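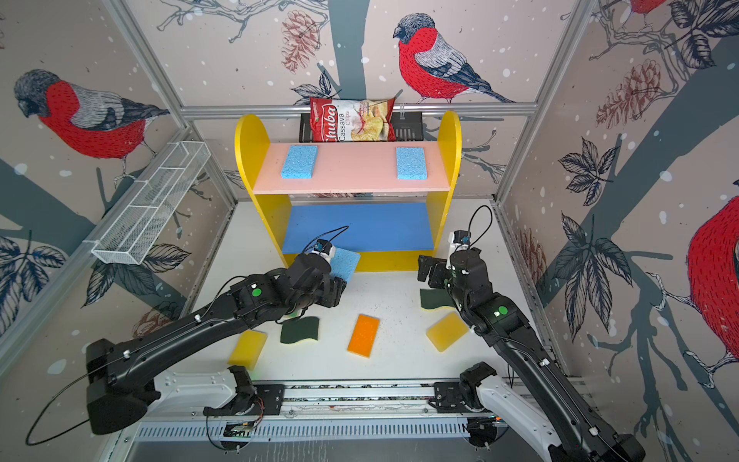 Dernura sets aside money for second two-arm shelf cell

14 Aug 2026

Household goods distributor Dernura will go ahead with a second two-arm shelf-stocking cell, after managers signed off on the equipment plan for the coming year. The order is expected to be placed in November.

The first cell has been working through shelf tasks with household sponges, picking them up from the floor of the enclosure and setting them out on a small two-tier unit. Both arms run from a rail along the front, so either one can take a sponge while the other waits at the shelf.

Danish Zaidi, who looks after equipment purchasing at the company, said the second cell would be a close copy of the first.

"We looked at a bigger frame and decided against it," he said. "The arms we have reach everything we need them to reach. What we were short of was hours on the cell, and a second one fixes that."

Quotes were taken from two suppliers, Bergmann and Sultex. Bergmann came in lower on the arms and rail, but with a longer wait for delivery. Sultex offered to supply the frame, wiring and arms as one package, and Zaidi said that was the option the company was leaning toward. A final choice has not been made.

The plan puts 75 per cent of the money toward hardware. The rest is split between installation, staff training and spare parts - mainly gripper fingers and cables, which wear out faster than anything else on the first cell. A further 500 dollars has been put aside for test stock, including sponges in several colours and some packaged snacks.

Training will take 40 hours for each operator, spread over seven weeks. Staff who already work on the first cell will do a shorter version.

The new unit will go in at the company's Dornska site, next to the existing one, so that the two can share a bench and a tool cabinet. Some electrical work is needed beforehand, and the building's owner has agreed to it.

Zaidi said there were no plans for a third cell. "Let's get this one bolted down and see how much use it gets," he said. The equipment plan will be looked at again once the second cell is in regular use.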